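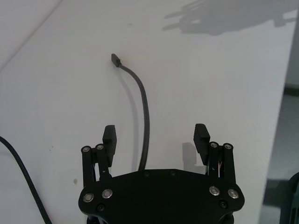 Cable with small connector, light tabletop.

Ticket: Lornau public results page, ballot total for Dusus ward does not match signed canvass sheet
Product: Dedeck results reporting, county edition
Submitted by: Swanson County elections office
Severity: High (public-facing)
Status: Resolved, one follow-up open

Problem as reported

The public results page for the Lornau city council race shows a ballot total for Dusus ward that is 193 lower than the total on the signed canvass sheet. The canvass sheet gives 3,312 ballots. The candidate totals on the page add up to the lower figure, so the page is consistent with itself. All other wards match. The ward seat is contested and both campaigns have asked for the total in writing. We have put a notice on the page and left the race marked unofficial.

Expected: page total equals canvass total after final import.
Observed: page total is short, no error shown to the operator, import status reads Complete.

Log

8:40 a.m. Support. Ticket received. Please attach the import summary, the batch manifest and the export from the tabulator workstation. Do not re-run the import yet. A second run overwrites the summary file.

9:15 a.m. County. Attached all three. The import summary says Complete, as reported. We have not touched the results database since the final run.

9:50 a.m. Support. Manifest lists nine batches for Dusus. The results database holds eight. The missing one is the last mail batch, and its ballot count in the manifest equals the reported difference. The tabulator export contains the batch in full, so the data left the workstation correctly. The loss is between export and database.

10:20 a.m. Support. Please raise the import log level to Detailed and run a dry import against the staging copy. Menu path is Admin, Imports, Dry Run. Leave the "Skip closed reporting units" box as it is now and tell us whether it is checked.

10:55 a.m. County. Dry run done, log attached. The box is checked. We do not recall checking it for this election. It may have carried over from the primary setup.

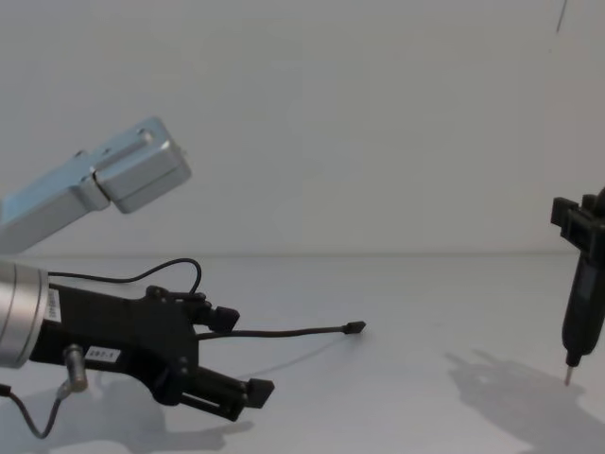 Aluminum arm link and joint block.

11:30 a.m. Support. Confirmed. The detailed log has over 200 warning lines. Most are the known date format notice and can be ignored. The relevant ones are these:

WARN unit DUSUS-MAIL state=CLOSED
WARN option skip_closed=true
WARN batch skipped, unit closed
INFO import finished, status=COMPLETE

The mail unit for Dusus was closed in the system before its last batch was exported. With the skip option on, the importer drops any batch for a closed unit and still reports Complete. The same option is harmless for the other wards, whose mail units were closed after their last batch.

11:45 a.m. County. Understood. The unit was closed by the evening shift when the ballot delivery log was signed off. The final mail batch was held for signature review and tabulated later. That follows our written procedure, so the closing itself was not an operator error. Can we reopen the unit without losing the audit trail?

12:10 p.m. Support. Yes. Steps, in order:

1. Back up the results database and record the checksum on your form.
2. Reopen unit DUSUS-MAIL. Enter a reason — it is written to the audit log and cannot be edited later.
3. Uncheck "Skip closed reporting units".
4. Dry run against staging. Compare every ward with the canvass sheet, Dusus included.
5. Run the live import.
6. Close the unit again and publish.

Two people should be signed in for step 5 if your county requires dual control.

1:35 p.m. County. Steps 1 to 4 done. Staging shows 3,312 for Dusus. Other wards unchanged. Proceeding.

2:05 p.m. County. Live import done under dual control. The page still shows the old total.

2:15 p.m. Support. The public page is served from cache. Use Publish, Rebuild Race, and select the Lornau council race only. A full rebuild is not needed and takes the statewide contests off the page while it runs.

2:30 p.m. County. Page now matches the canvass sheet. Notice replaced with a correction statement. Order of finish in the ward did not change. Audit log exported and sent to the canvass board.

Root cause

Batch for a closed reporting unit was skipped silently. Option setting was inherited from the previous election template.

Follow-up

Change request filed with Dedeck development: a skipped batch should set import status to Complete With Exceptions, and the summary should list skipped batches by name. Target is the July maintenance release. Until then, counties should check the skip option before each final import and compare batch counts against the manifest. Ticket stays linked to the change request.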